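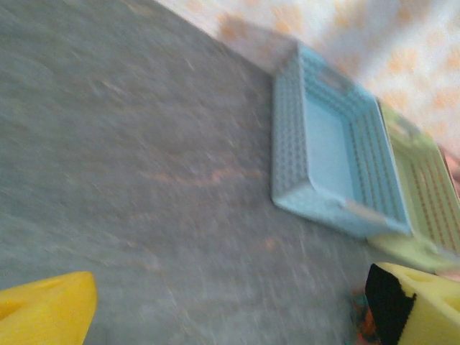 Evbridge has finished its review of a fault that made one of its two-arm sorting cells let go of cables too early, and the company is delighted to share both the cause and the fix. The fault came up in May during long practice runs at the Drusta workshop. The task is a simple one to explain: pick up a tangled cord and put it in the right plastic basket. With a light blue basket and a pale green one standing side by side, a small error in where the arm thinks it is can put a cord over the wrong rim, and that is how the trouble was first noticed.

In 661 logged runs, the gripper opened early 13 times. No one was hurt. Evbridge still treated every case as a safety matter, because an arm that opens its fingers without being told to could do the same with a heavier load. The cell was stopped the same afternoon and stayed stopped until the cause was known.

That cause was a tired connector on a gripper cable. When the arm reached far out and turned its wrist, the cable pulled tight and the signal dropped for 200 milliseconds. The controller read the gap as a command to open.
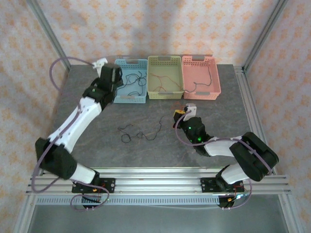

Two changes are now in place. The cable has more slack at the wrist, and the controller software, Flitier, holds the grip and stops the arm whenever the signal is lost. The operator then has to clear the stop by hand before work can go on. The team pulled the connector out on purpose in every reach position it could think of, and the grip held each time!

"I was thrilled when we finally caught it in the log," said Wen-hsiung Pan, head of testing at Evbridge. "We had blamed the camera, then the fingers, then ourselves. It was a cable, and now we have a much better stop routine than the one we started with."

Users of the Carré controller board, on which the cell runs, will receive the Flitier update free of charge starting 29th July. Evbridge asks them to check their wrist cables at full reach before installing it, and to report any early release, even one that did no harm. The full fault report can be requested from the Evbridge press office.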